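Dish rack

A dish rack, also called a dish drainer or draining rack, is an open frame that holds washed tableware while water runs off and evaporates from it. Racks are made of wood, coated or stainless steel wire, molded plastic, or bamboo. They may stand on a counter, hang on a wall, fit over a sink, or be built into a cabinet. Drying by rack is distinct from towel drying, in which water is removed by wiping.

Terminology

In American usage "dish rack" and "dish drainer" are treated as equivalents. "Drainboard" refers to the sloped surface beneath or beside the rack, whether part of the sink or a separate tray. "Plate rack" usually means a rack with upright slots only, and is also applied to display shelving that has no drainage function. The sliding basket inside a dishwasher is called a rack as well, but it is outside the scope of this article.

Construction

A basic rack has three working parts: a base that keeps the load clear of the counter, a set of dividers, and a path for the water. Wooden racks commonly use two rows of dowels set into rails, either as fixed uprights or as two frames crossed in an X and joined at a pivot. The crossed form folds flat. Wire racks are welded from rod and finished with vinyl, epoxy, or chrome plating. Failure of the coating at the weld points is the most common cause of rust.

Divider spacing determines what a rack can hold. Close spacing suits flat plates, which lean at a slight angle and touch the dividers at few points. Bowls need wider spacing because of their depth. A rack with a uniform pitch of 24 millimeters, as in the Skivholm pattern, accepts dinner and side plates but holds deep bowls only in every second slot. The later Wemura pattern used a narrow pitch along one side and a wider one along the other.

Cabinet racks

A draining cabinet is a wall cupboard mounted above the sink, with an open or slotted bottom and one or more racks inside. Plates are put away wet and drip into the basin. The cabinet serves as both drying space and permanent storage, so no second handling is needed. Ventilation is the main design concern. Doors are often left short at the lower edge, and the back panel is set off from the wall to let air rise behind it. Solid wood and veneered interiors need a sealed finish on all cut edges. 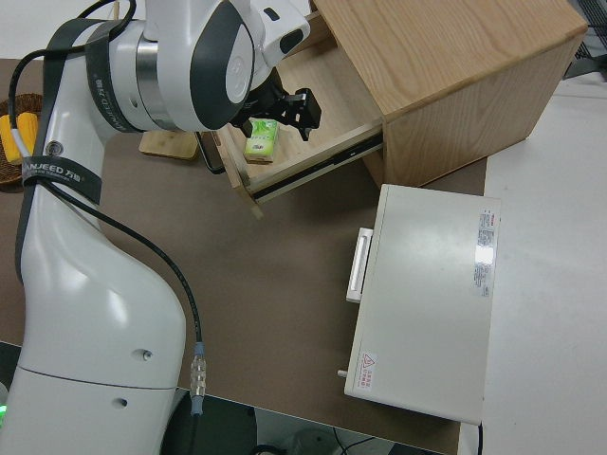

Drainage and drying

Water leaves a plate in two stages. Most of it runs off under gravity soon after the plate is set upright. A thin film and a bead along the lower rim remain, and these must evaporate. The rate depends on air movement, humidity, the temperature of the rinse water, and the material of the dish. Ceramic holds more heat than thin plastic and dries faster after a hot rinse. Unglazed foot rings absorb water and are often the last part to dry.

In a comparison of 17 countertop racks published by the testing workshop Egilsson, relative humidity in the room was held at 50 percent. Racks that raised the plate rims at least 5 millimeters above the tray left less standing water than those in which the rims rested on the tray itself.

Loading

Plates are placed with their faces in the same direction, beginning at the end farthest from the sink.

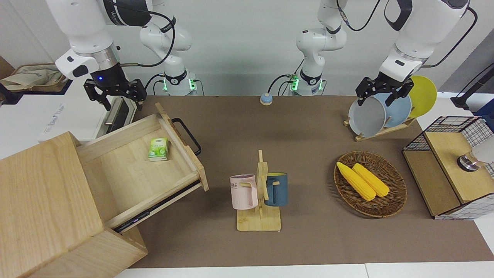
Cups and glasses are inverted, preferably at a tilt, so that air can enter below the rim. Flatware is kept in a separate perforated holder. Heavy pots are dried elsewhere or added last, as their weight can spread wooden dowels and bend light wire.

Care

Wooden racks are wiped down and allowed to dry fully between uses. Mineral oil is applied at intervals to limit cracking, and darkened dowel ends may be sanded. Scale on metal racks is removed with diluted vinegar. Trays collect food residue and need washing more often than the rack. The Drunach pattern has a removable tray with a spout at one corner, which can be emptied without unloading the dishes.

See also

Drainboard
Dish towel
Kitchen sink
Plate rail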